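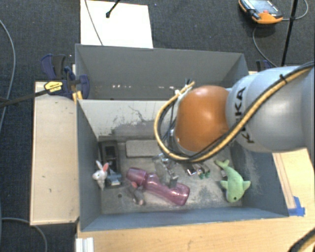
Flonditura changes parcel size rules and drop-off times for regional customers

Flonditura, the parcel carrier serving the Usosari district and the towns along the Mersha road, has published revised rules for small parcels. The changes take effect on 16th April and apply to all consignments handed in at a staffed counter, left in a locker or collected from a business address.

The main change is to the way parcels are measured. Until now the carrier has priced small consignments by weight alone, with a single upper limit on the longest side. Under the revised rules each parcel is assigned to a size band according to the sum of its length, width and height, and weight is used only to decide whether a surcharge applies. The lowest band covers parcels with a combined measurement of up to 90 centimeters. Anything above that moves to the middle band, and consignments too large for a locker compartment go to the upper band regardless of weight.

Measurements are taken at the widest points of the finished package, including tape, handles and any bulge in the wrapping. Tubes are measured by length plus twice the diameter. Soft bags are laid flat and measured without being pressed down.

The surcharge threshold for the lowest band is 6 kilograms. A heavier parcel of the same size is still accepted, but it must carry a weight label on the upper face and cannot be left in a locker. Counter staff will supply the label without charge. Customers who print their own postage can select the label from the same menu as the address form.

Gebremedhin Jemal, head of network planning at Flonditura, said the weight-only tariff had been drawn up when most consignments were documents and spare parts. "The vans fill up long before they reach their weight limit," he said. "A box of lampshades and a box of hinges take up very different amounts of shelf, and we were charging more for the hinges."

Jemal said that the carrier had considered a formula combining volume and weight, of the type used in air freight, but had decided against it after a trial at two counters in January. Customers were able to measure three sides with a tape but had trouble with the division that followed, and a number of parcels were underpaid by small amounts. Adding three figures together produced fewer disputes. The trial tariff was withdrawn at the end of the month and customers who had been overcharged were refunded.

Drop-off times

The final drop-off time for next-day delivery within the district moves forward by half an hour at staffed counters. Lockers will be emptied twice on working days, in the early afternoon and again in the evening, in place of the single evening round. Parcels deposited before the afternoon round are treated as handed in that day. Parcels deposited after the evening round are recorded the following working day, as at present.

The second round is being introduced first at the lockers in Usosari and at the Mersha bus station, where compartments are often full by midday. Outlying lockers will follow once vehicle schedules have been confirmed. Until then the notice fixed to each locker gives the correct time for that location, and it takes precedence over the times shown in the app.

Business collections are unaffected, except on the northern route, where the collection window is narrowed from three hours to two. Customers on that route have been notified by letter. Those who need a different window may ask for one in writing, and requests will be dealt with in the order they arrive.

Packaging

The revised rules also tighten the wording on packaging. Reused boxes are still permitted, provided old labels and barcodes have been removed or fully covered. A parcel showing two readable barcodes will be held at the depot until the sender or recipient can be reached – previously such parcels were forwarded to whichever address was scanned first, which accounted for a large share of misrouted items last year.

String and loose ribbon are no longer accepted on the outside of a package. Straps are accepted if they are flat, tight and trimmed at the ends. Paper wrapping over a rigid box is allowed, but the carrier does not pay compensation for damage to the wrapping itself.

Fragile goods must be packed with at least five centimeters of cushioning on every side. The "fragile" sticker remains available, although Flonditura notes in the rules that it is advisory and does not change the route a parcel takes. Liquids must be in a sealed container inside a sealed bag, with enough absorbent material to take up the full contents. Batteries fitted inside a device are accepted. Loose batteries are not.

The list of excluded items has been shortened and reordered by category. Live plants, which were excluded outright, may now be sent within the district at the sender's own risk between spring and autumn. Seeds and dry bulbs were always permitted and the rules now say so.

Prices

Under the new tariff the lowest band costs slightly less than the current charge for a parcel of average weight, and the middle band slightly more. The carrier expects the overall effect on income to be neutral. Senders of small, dense goods will generally pay less, while senders of bedding, lighting and other bulky articles will pay more.

One of the businesses affected is Goltetti, a mail-order supplier of household textiles with a warehouse on the Mersha road. The company said in a brief statement that it would absorb the difference on existing orders and was reviewing the size of its cartons. It already ships its thinner items in flat envelopes, which fall into the lowest band.

Prepaid labels bought under the old tariff remain valid until they are used. If the parcel falls into a higher band than the label covers, the difference can be paid at the counter. It cannot be paid at a locker, and a prepaid parcel left in a locker with insufficient postage will be returned to the sender at no extra cost on the first occasion. Repeat cases will be charged the return rate.

Account customers sending more than 1,000 parcels a year will keep their negotiated rates until the agreements come up for renewal. At that point the rates will be recalculated on the basis of size bands, using the measurements recorded over the previous three months. Flonditura said it would send each account customer a breakdown of those measurements ahead of the renewal date, so that errors can be raised before a new rate is set.

Claims and returns

The time allowed for reporting damage is unchanged at seven days from delivery. Claims must include a photograph of the outer packaging as well as the damaged item. Where the packaging has already been thrown away, the claim can still be submitted, but compensation is limited to the postage paid.

The carrier handled 703 damage claims in the last reporting year. Most of those rejected were turned down for insufficient cushioning, followed by late submission. Figures for lost items are compiled separately and will be released with the annual accounts.

Undeliverable parcels will be kept for 14 days at the depot nearest the recipient, then returned. The recipient can extend this period once, by up to a week, using the reference on the delivery card. The extension is free of charge and can also be arranged by telephone.

Help with measuring

Staffed counters in Usosari will have measuring frames available from the start of the new tariff. A parcel that passes through the smallest opening with no force applied is charged at the lowest band, even if a tape gives a slightly higher total. Jemal said the frame would be treated as the deciding measurement in any dispute at the counter, and that the same tolerance had been built into the equipment at the depot.

Smaller agencies, including those inside grocery stores and filling stations, will receive a printed gauge and a tape instead. Agents are not required to measure parcels on behalf of customers but may do so when the counter is quiet.

The full rules, the new price table and a list of locker emptying times are available in printed form at all counters. The large-print edition has been delayed at the printer and can be ordered in advance from any agency, for delivery by post.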